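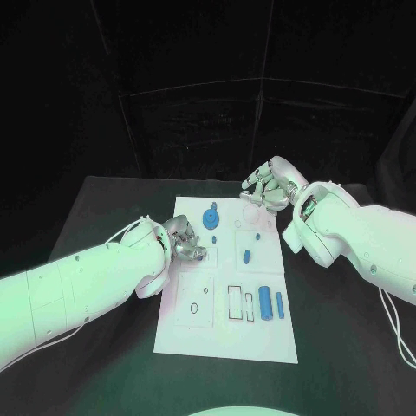
Zalent Adjustable Kettlebell, 32 lb

I bought this in May, when I was full of hope and my spare room was full of mismatched dumbbells. It has outlasted the hope.

The dial clicks cleanly and the weight changes in 3 seconds, unless you set the bell down crooked, in which case you get to squat there and wiggle it. Call it a warmup. The handle is wide enough for two-handed swings and the coating hasn't chipped. My old Ballen shed flakes like a croissant.

Gripes: the plates rattle on cleans, loudly enough that the dog leaves. The free Dodeo app wanted my birthday, my goals and my location before it would show me a deadlift. Deleted.

At 225 dollars it isn't cheap, but the Drakos set is 1,109 and takes up a whole wall. Four stars. I'd buy it again, with a thicker mat.

Posted 19th September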